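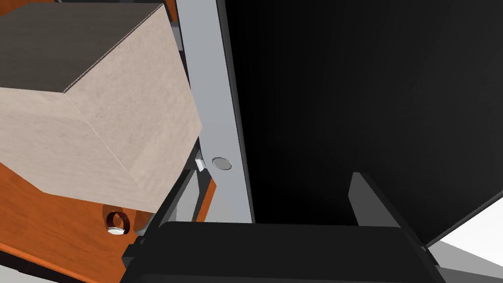 Search this site Type a word and press enter

Cardboard (corrugated)

Nanami Imai, 11th January

6 min read

Cardboard is one of those words that people in the trade wince at. I've used it as the title of this entry anyway, as it's what you will have typed to get to it. Strictly speaking it covers any stiff, heavy paper, so a cereal packet, a beer mat and the thing your fridge came in are all cardboard, and if you ring a box maker and ask for some they'll have to ask you what you mean. The stuff with the wavy layer in the middle is properly called corrugated board, or corrugated fibreboard if you're filling in a form. The thin, solid sort used for cereal and toothpaste is cartonboard or paperboard. This entry is mostly about the wavy kind, with detours.

What it's made of

Corrugated board is a sandwich. The two outside sheets are called liners and the wavy sheet between them is the fluting, or the medium. The three are stuck together with starch glue, usually made from maize, wheat or potato. I love this about it. You can make something that will carry a washing machine out of paper and what is very nearly custard.

Liners come in two main sorts. Kraft liner is made mostly from new wood fibre, generally from softwoods like pine and spruce, which have long fibres that hang on to each other well. Test liner is made mostly from recycled paper. Kraft is stronger for its weight and copes better with damp, and test liner is cheaper. Plenty of boxes have kraft on the outside and test on the inside, so the good face is the one that meets the weather. White liners are either bleached right through or (more often) have a thin white layer on a brown sheet. Tear one slowly and you'll see the brown underneath.

The brown, by the way, isn't a dye. It's the colour that wood pulp comes out when it hasn't been bleached, and it wanders about quite a lot, from a pinkish sand to something nearly grey, depending on the trees and on what old paper went into the mix. Recycled board often has little flecks in it too.

Flutes

The waves are called flutes, and they come in sizes with letters for names. The letters are a terrible system! You would expect them to run from large to small, and they don't, because they were handed out in the order the sizes came along. A flute is large, B flute is a good deal smaller, and C flute, which arrived later, sits between the two. E flute is finer still and is used for things like pizza boxes and the smarter sort of mail order box. F is finer again.

Large flutes are good at cushioning and at standing up under a load in a stack. Small flutes are better at resisting a poke from a sharp corner, and they give you a flatter surface to print on. If you've ever seen a picture on a box with faint stripes running through it, that's the fluting showing through the liner. Printers call it washboarding, and they hate it.

You can also stack the layers up. Single wall board has one layer of fluting. Double wall has two, often of different sizes, and that's what you want for books or for crockery. Triple wall exists as well and is seriously tough stuff, used for bulk goods and engine parts where you might otherwise have built a wooden crate. There's a floppy version too, single face, with just one liner and the waves left bare on the other side. It rolls up happily and gets wrapped round bottles and lampshades.

The direction of the flutes matters more than most people think. Stood upright, they work like a row of tiny pillars. Laid on their side they fold up under much less weight. In an ordinary box the flutes run from top to bottom of the side walls, and a box lying on its side has lost a good part of its strength, whatever is in it. I once stored my entire record collection on its side for a winter, and I won't go into it.

A bit of history

Pleated paper came before boxes did. The first patent for it was taken out in England in the middle of the nineteenth century, for a lining to keep tall hats stiff and let a bit of air in round the head. It was some years before anyone in America thought of wrapping glass bottles and lamp chimneys in it, and a few years more before somebody glued a sheet on to each side and made the sandwich we have now.

The folding box came from a separate line altogether. Stiff paper boxes had been made by hand for a long time, cut and pasted one at a time for pills and collars and chocolates. Late in the century a paper bag maker in Brooklyn worked out how to cut and crease a flat sheet in a single go, and the story always told is that a metal rule on one of his presses had slipped and was slicing the bags it was meant to be creasing. I've read this in so many places that I've begun to be suspicious of it, but the date is about right and it's a good story, so there it is.

Railways held things up for a while. They were used to wooden crates and charged more for goods packed in paper, and it took arguments, test loads and in the end a legal ruling in the United States before corrugated boxes were let on at a fair rate. After that wood went quickly. A paper box weighed a fraction as much, arrived flat, and didn't need a man with a hammer at either end.

How a box is made

The machine that makes the board is a corrugator, and it's enormous. I was shown round one at the Prullov works in Ristum in October by Kyung-tae Cha, who runs the evening shift there and walks very fast. Reels of paper go in at one end. The fluting paper is warmed and softened with steam and pressed between two toothed rollers that mesh like gears, and while it's still sitting in the teeth the glue goes on the tips and the first liner is pressed down. That's single face. It then travels along a sort of bridge, where it's allowed to pile up in loops, and the second liner goes on further down. Long hot plates dry the glue, and then it's slit and chopped into flat sheets.

The smell is lovely, halfway between toast and an old library. The noise isn't.

The line I saw was a Yurchenko, an older make that Kyung-tae was fond of in the way people are fond of difficult horses. It was running order number 2291, which was trays for plums. A sheet goes from there to be printed, slotted and creased, and then folded and glued along one side so it leaves the factory as a flat tube. The seam where it's glued is called the manufacturer's joint. On older boxes and very heavy ones you'll find it stitched with wire staples.

The commonest pattern of box is the one you're picturing: four flaps at the top, four at the bottom, all the same length, with the outer two meeting in the middle. In the trade this is the regular slotted container. It's popular as it wastes hardly any board. You need tape to close it, though, and a good many other styles exist mainly to get round that.

How strong is it?

There are a handful of tests. The oldest is the burst test, in which a rubber bulge is pushed through the board until it pops. The edge crush test stands a small piece of board on end and squeezes it, and it's a better guide to how a box will stack. Then there's the box compression test, where you simply put a whole made-up box under a plate and lean on it by machine. I watched one of these and found it oddly upsetting. The box holds, and holds, and then a crease runs across one panel and it all goes at once.

Corners do most of the work. The middle of a panel bows out early and stops helping, so boxes stacked exactly in line, corner over corner, will carry far more than boxes laid like bricks. Brick fashion feels steadier (and is, if someone bumps it) but the bottom row pays for it. Hand holes weaken a wall as well, and so does leaving empty space at the top of the box.

Damp is the great enemy. Paper drinks water out of the air, and board kept in a humid shed can lose a good half of its stacking strength without looking wet at all. Time counts against it too - a load that a box will bear for an hour may well crush it over a month. Wax used to be the usual answer for fish and vegetables, but waxed board is a nuisance to recycle, and there are now water-based coatings instead. The one I've seen most of is called Jelix, and it does leave the board feeling faintly like a playing card.

Recycling and second lives

Corrugated board is collected and recycled at a very high rate nearly everywhere that has the means to do it. The old boxes are stirred into water until they fall apart, the tape and staples are fished out, and the pulp goes back to make new liner and fluting. Fibres get shorter each time round, so a little new wood always has to be fed into the system to keep it going. Grease is a bigger problem than print. A clean pizza box lid is welcome, and the oily base generally isn't, though the rules differ between councils and you should look yours up.

Gardeners lay it flat to smother weeds, with the tape pulled off first. Schools get through heaps of it. There are cardboard chairs, cardboard coffins, and cardboard beds, and my library has a cardboard magazine rack that cost £149 and has outlasted two metal ones. And cats, obviously. A cat will sit in anything with four sides, but I've never met one that liked a plastic crate half as well.

See also: Cartonboard; Crates and pallets; Glue, starch; Paper sizes; Tape, gummed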